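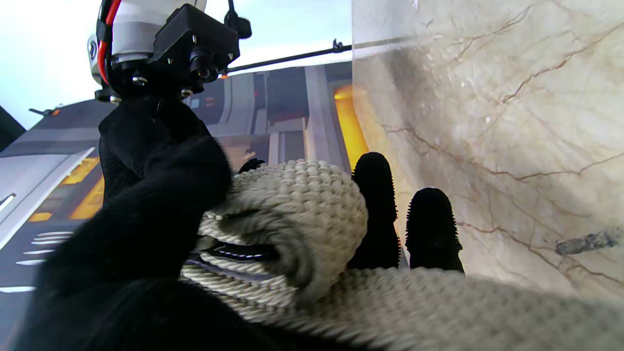 Trelutmont Ropework Club - News from the Bench

Those of you who missed the last get-together missed a good one, so let me catch you up before the coffee goes cold. We spent nearly the whole evening on braided rope, the thick pale kind with the close, loopy weave, and I don't think I've ever heard so much friendly arguing over a single coil. Aarti Pal brought out the January sample box and got 16 of us going on bends and folds, which sounds simple until you try to make a fat braid turn a tight corner without going lumpy on the inside!

Her advice, for anyone practicing at home, is to start the loop wider than you think you need and let it settle for a minute. A soft braid like this will round itself off nicely if you leave it alone - it's the fussing that spoils it. Corrado Sala disagreed, as he always does, and went home with a length of it to prove his point. 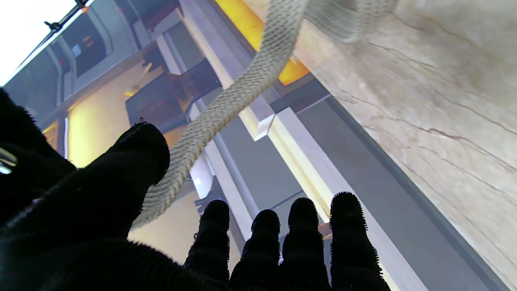

Coming up: the herringbone evening

Next month we stay with the beige-gray braid, and this time we'll look at how it hangs. A herringbone weave falls in lovely slow curves, and Corrado wants to try it for curtain ties and bag handles, while Aarti has her heart set on a doorstop. We've ordered around 400 feet from Donati, so there should be plenty to go around, and the Trameck room is ours from 6:30 p.m. Bring sharp scissors and some tape for the ends if you have them (the club roll is nearly finished, I'm sorry to say). Sign-up is on the sheet by the door at 118 Trositz Street, and new faces are very welcome.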